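La Danden 12 est une ceinture d'hydratation pour le trail et la course nature, et c'est le modèle que nous attendions depuis longtemps au catalogue ! Elle porte deux flasques souples, un téléphone, des gels, une veste fine roulée à l'arrière, et elle reste en place dans les descentes cassantes où tant de ceintures finissent par remonter sous les côtes.

# Ceinture de trail Danden 12

**Réf. :** Danden 12
**Usage :** trail court et moyen, semi-marathon nature, sorties longues d'entraînement
**Poids à vide :** 123 g
**Contenance en eau :** 2 flasques de 300 ml (fournies)
**Poches :** 9
**Tailles :** XS à XL
**Coloris :** gris ardoise, orange brûlé

## Ce qui nous a plu

Nous avons couru avec la première version l'an dernier, sur les sentiers côtiers de Plundbridge, et nous l'aimions déjà bien, à un détail près : la boucle ventrale appuyait dès qu'on se penchait dans les montées. Danden l'a supprimée. La ceinture s'enfile maintenant par les pieds, comme un short, et un petit rabat auto-agrippant sur la hanche droite permet de resserrer d'un doigt en courant. C'est tout bête et ça change la sortie.

Le tissu est une maille extensible dans les deux sens, plus dense sur les reins, plus ajourée devant. Il sèche vite (une nuit sur un dossier de chaise suffit, même après une averse) et les coutures sont plates. Sur peau nue, sous une brassière ou un tee-shirt court, nous n'avons eu aucun échauffement. Les coureurs qui marquent facilement mettront quand même un peu de crème les premières fois.

## Les poches, une par une

Les deux plus grandes sont à l'arrière, légèrement inclinées, et reçoivent les flasques. L'ouverture est assez large pour les remettre pleines sans s'arrêter, après deux ou trois essais à la maison. Entre les deux, une poche traversante prend une coupe-vent légère ou une couverture de survie. Les bâtons pliants passent dans la boucle élastique située juste au-dessous.

Devant, la poche à téléphone est doublée d'une membrane qui arrête la transpiration. Les grands modèles entrent, coque comprise, mais de justesse en taille XS. À côté, une poche zippée avec un mousqueton pour les clés. Les petites poches latérales sont ouvertes et servent aux gels, aux pâtes de fruits et aux emballages vides — prenez l'habitude de réserver le même côté aux déchets, vous n'aurez plus jamais les doigts collants au mauvais moment.

## Avec quoi la porter

En course longue, elle se combine très bien avec le gilet Miltier, qui est échancré assez haut pour ne pas toucher la ceinture. On garde alors l'eau dans le gilet et tout ce qui se grignote à la taille. Pour l'entraînement du matin, la Danden 12 seule fait largement l'affaire.

La frontale Hamdy dispose d'un boîtier de batterie déporté qui se glisse dans la poche traversante. Le câble fourni est un peu court pour les coureurs de grande taille. Hamdy vend une rallonge, que nous avons aussi en rayon.

## Choisir sa taille

Mesurez le tour de hanches, à l'endroit où vous portez la ceinture, et pas le tour de taille.

| Taille | Tour de hanches |
|---|---|
| XS | 74 à 81 cm |
| S | 82 à 88 cm |
| M | 89 à 95 cm |
| L | 96 à 103 cm |
| XL | 104 à 112 cm |

Entre deux tailles, prenez la plus petite. La maille se détend un peu pendant les premières sorties puis ne bouge plus. Si vous courez souvent avec un collant épais, restez sur la taille du tableau.

## Sur les courses à matériel obligatoire

Lisez bien le règlement avant de laisser le sac à la maison. Beaucoup d'épreuves courtes demandent une réserve d'eau, un gobelet, un sifflet et une couverture de survie, et tout cela tient dans la Danden 12. Dès qu'une veste imperméable à capuche est exigée, ça devient juste : les modèles les plus fins passent, roulés serré, et les autres non. Le sifflet est cousu au bord de la poche à clés. Il est puissant, nos voisins de parking peuvent en témoigner !

## Entretien

Lavage en machine à 30 °C, zips fermés, sans adoucissant. Pas de sèche-linge. Rincez les flasques à l'eau tiède après chaque boisson sucrée et laissez-les sécher bouchon dévissé. Au congélateur, elles se conservent sans goût d'une sortie à l'autre.

Les valves s'usent avec le temps et se changent en quelques secondes. Des valves de rechange sont disponibles à l'unité, de même que les flasques.
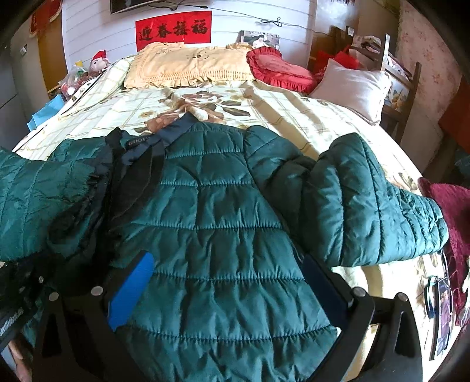
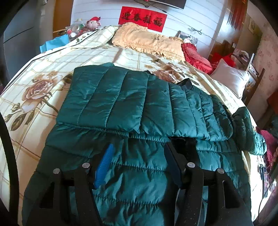 *Cahier Course nature — n° 9 — page 12*

## Disponibilité et essai

La Danden 12 est en magasin depuis mai dans les deux coloris. La taille XS en orange arrive plus tard, et nous prenons les réservations au comptoir.

Vous pouvez l'essayer en courant : le groupe du vendredi part de la boutique à 18 h 30, pour une boucle facile sur chemin, et nous prêtons des ceintures avec les flasques remplies. Venez avec votre téléphone et vos clés, pour juger du ballant avec vos propres affaires. Les échanges de taille sont acceptés tant que la ceinture n'a pas été lavée.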